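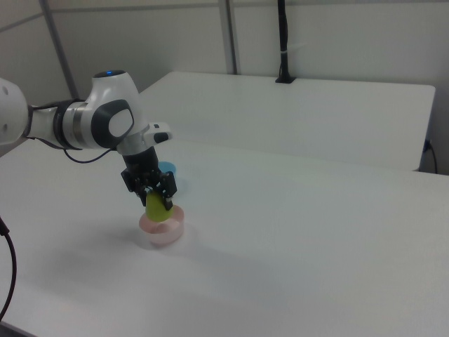
4.40 in the morning and I'm writing this on my phone with one hand, so forgive the spelling. The little one has decided that sleep is for other people again. Up at 2, up at 4, and now wide awake and beaming at me as if we'd both planned it!

We're 17 weeks in and I'd just started telling people she was a good sleeper (my own fault, I know). Everyone at the Flunarlow baby group says it's the four month regression and it passes. One mum said hers took up to six weeks. I smiled and then went and ate two flapjacks in the car.

Yesterday was lovely though, I do want to write that down. Her big brother is starting at the nursery in Mornine in December and we had our first settling-in visit. He clung to my leg for the first bit, then spotted the water tray and that was it, gone. I sat on a tiny chair feeding the baby and had a bit of a cry, the happy sort -- mostly. He wouldn't leave when it was time, so I ended up carrying him out under one arm with the changing bag round my neck and one of his shoes in my pocket.

Still to sort: name labels, wellies, a coat that does up without a fight. And the bottles. She's refusing all of them, even the Clutora one my sister swore by, and I'd really like an evening out before she's eighteen.

I've moved her bedtime forward by half an hour from tonight. If it goes badly I'll blame the teeth.

She's yawning now. I'm going to put the phone down very, very slowly.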